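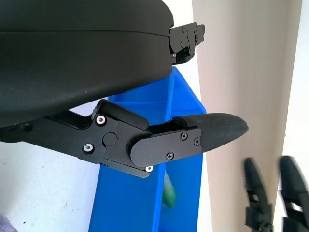
Odette Aubert wants to know why rule 3 says "hands clear of the table" when it used to say "hands clear of the arm." Fair question, and she put it in the July log in capitals, so I owe her a reply.

The old wording let people argue about where the arm ends. Romain argued that the fingers were tooling, and tooling has its own page. It does. Page 2, which I wrote, so I lost that one.

Rules as of this afternoon, Nallstead bench:
Speed cap stays on whenever anyone is inside the tape.
Pads and finger screws get checked before the first pick — initials on the sheet, no ditto marks.
Bin position doesn't change mid-run. If it must, stop, move it, log it.
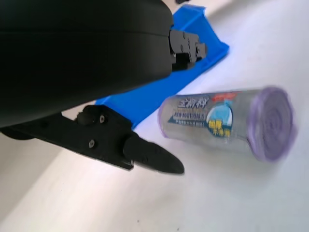

The third one is mostly aimed at me. I nudged the blue one last week by a thumb's width and spent the morning blaming calibration.

Still open: whether a paused arm counts as a stopped arm. I say no. Romain says the sheet doesn't say. Adding a line to the sheet.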